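The Hands That Teach the Machine

December 15, 2018

When I first walked into the packing firm of Gondodura, at the far end of Grelcombe, I was expecting noise. I had a picture in my head of belts and forklifts and people shouting over both, and there is some of that downstairs, but I was led up a flight of stairs and along a hallway that smelled of toast, and what I heard when the door opened was two people arguing pleasantly over how you ought to pick up a bottle.

They were working with grippers, the kind you hold in your own hands, with a pair of padded fingers that open and close as you squeeze. The people here move ordinary goods in and out of cartons with them, hour after hour, and the recordings go to the software that runs the packing arms downstairs. 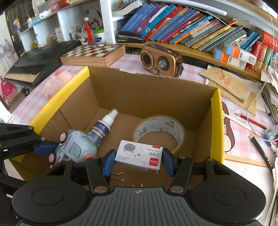 A box of staples between the blue pads, while a second gripper reaches the side of the toy truck.

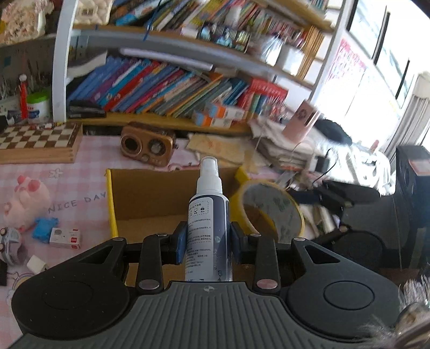
Min-kyu Shin has been with the company long enough to remember when the whole of the mixed-goods line was done by hand, standing up, on a concrete floor. Mixed goods are the orders that nothing quite fits — somebody wants stationery and something for the kitchen and a present for a niece, all in one parcel — and for years they were the pride of the place and also the reason so many people went home with sore shoulders. Shin packed them for most of that time. She will tell you without any vanity that she was fast, and her old colleagues will tell you that she was a good deal faster than she lets on.

In May the first of the Sadeghi arms came in, and I don't think anyone would mind my saying that it was a nervous month. There were meetings. There was a rumor that the night shift would be gone by summer, and then a second rumor that the first one had been started by the night shift. Management, to its credit, put the plan on paper and pinned it up by the time clock, where it is still hanging, a bit curled now. It promised that the 72 people on the packing floor would all be offered work for the coming year, though it was careful to say that the work might change.

And it has changed, for some of them more than others. Shin moved upstairs. So did a handful of others who knew the mixed goods well, and they found that what they knew was surprisingly hard to say out loud.

"They asked me how I decide where to hold a thing," she said, when we sat down with coffee, "and I said, well, you hold it where you hold it. I had never thought about it once in my life. My hands knew and they hadn't told me."

With the gripper she doesn't have to put it into words, though she does have to slow down, and that was a trial for her at the beginning. You lose your fingertips, she explained. You have two pads and a squeeze, and a small box that you would have flipped over with your thumb without looking suddenly wants a plan. She said that for the first week she went home feeling like a beginner, and that she hadn't felt like a beginner at anything since she learned to drive. By now she has a way of coming in low and a little sideways that the younger ones have all picked up from her, and you can spot it from across the room.

A good day upstairs is 80 recordings from one person. Shin usually gets there before her last break, and then likes to go back over the ones she was unhappy with. She is harder on herself than the supervisor is, I was told by the supervisor.

Downstairs, the mood is more mixed, and I would be doing the people there a disservice if I pretended otherwise. The arms take the plain orders now and a share of the awkward ones, and the best figure so far for one day is 871 parcels, against 702 on the same line last year. What is left for the packers is checking, feeding the cartons in, and sorting out whatever an arm has put down and can't work out how to pick up again. It is lighter on the back. Several people told me that before I had even asked. But one man who has been there since the building opened said he missed the rhythm of it, and the talk that went with the rhythm, because when four of you packed at one bench you could keep a conversation going all afternoon, and now he has a station to himself with a screen on it.

The company has heard this more than once, I gather. Since the fall, the stations on the Stolness line have been turned to face each other, which took two people and a pallet jack part of a morning, and is spoken of with more warmth than anything else that has been done all year. There's a radio again, too, and the usual quarrels over it.

The pay question is less settled. The upstairs job comes with a slightly better hourly rate and no overtime, and for a family used to leaning on overtime in the weeks before the holidays, that is a real loss. Shin has felt it herself. She still thinks she would choose the move again, but she wants the next round of openings to go by interest as well as speed, so that the patient packers get their chance along with the quick ones. She has written a letter to say so, and at the time of my visit she was waiting for an answer.

Before I left, she took me down to see one of the arms at work. We stood behind the yellow line and watched it go after a bottle, and it came in low, and a little sideways. Shin tilted her head and watched it do three more, and then she said the grip was still too high, and went back upstairs.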